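Monthly kitchen check, Ilto House, second floor
Date: 2022-11-09
Checked by: Miyuki Sakamoto
Last check: October (signed, undated, and in green ink, so I know who you are)

Key: **OK** / **Fix** / **Again** (meaning it was Fix last month too)

## 1. Getting out

- [x] Fire door closes on its own – **OK**. Takes its time over the last inch, but gets there.
- [ ] Corridor clear – **Again**. The exercise bike is back. It has moved from the left wall to the right wall, which I accept as a form of progress.
- [x] Exit sign lit – **OK**
- [ ] Assembly point notice – **Fix**. It still sends us to the Amano car park, which has been a building site all year. Please don't assemble there.

## 2. Fire kit

- [x] Extinguisher, needle in the green – **OK**
- [ ] Extinguisher on its bracket – **Fix**. It was holding the window open. Extinguishers are surprisingly good at this and must not be used for it.
- [x] Fire blanket in its case – **OK**
- [x] Heat alarm tested – **OK**. Apologies to whoever was in the shower.

## 3. Electrics

- [ ] No chained extension leads – **Again**. Kettle into lead, lead into second lead, second lead behind the bin. I have removed the second lead and it lives with me now.
- [x] Portable appliance labels in date – **OK** for the Hosum kettle and the microwave.
- [ ] Toaster label – **Fix**. Label number 217 belongs to a desk lamp. I don't know how it got on the toaster, but it doesn't count.
- [ ] Toaster crumb tray – **Again**. Emptied by me. I would prefer this not to become a tradition.

## 4. Cold storage

The log sheet has readings for every working day up to the end of October and then a run of identical ones in the same pen, all apparently taken at the same minute of the morning. A fridge that steady should be in a museum. Please take the reading on the day and write down what it says, even if it's dull.

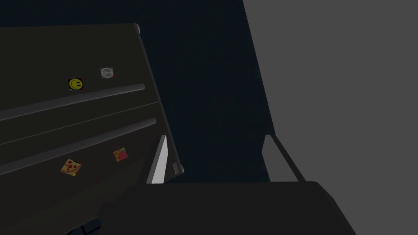

Anything without a name and date goes out on Friday at noon. I realise this has been announced before. The difference is that I now have a bin bag and a free hour. Milk is shared, oat milk is apparently not, and I'm staying out of it.

- [ ] Temperature log – **Fix**, see above
- [x] Door seals wiped – **OK**
- [ ] Raw meat on lowest shelf – **Fix**. It was above the trifle.
- [x] Vents not blocked – **OK**

## 5. Floors, surfaces, storage

- [ ] Spills – **Fix**. Something by the sink had been covered with a tea towel. Covering is not mopping.
- [x] Wet floor sign available – **OK**
- [ ] Nothing heavy on top of the cupboards – **Again**. The box marked "Skavia – misc" is still up there. It needs two people and a proper step, so I left it. The swivel chair is not a proper step.
- [x] Worktop by the hob, clear for 900 mm – **OK**
- [x] Knives in the block – **OK**, though the bread knife was in with the spoons until I found it.

## 6. First aid

- [x] Box present and sealed – **OK**
- [ ] Contents – **Fix**. Needs a pack of 20 plasters. There is one left and it has a dinosaur on it.
- [x] Accident book – **OK**. One entry this month: "cut finger, see bread knife".

## To do before the next check

1. Bike out of the corridor.
2. New label for the toaster, or a new toaster.
3. Box down from the cupboards.
4. Correct the assembly point notice. Facilities are on extension 357 and do answer if you let it ring.

Signed: M. Sakamoto
Countersigned: (blank, **Again**)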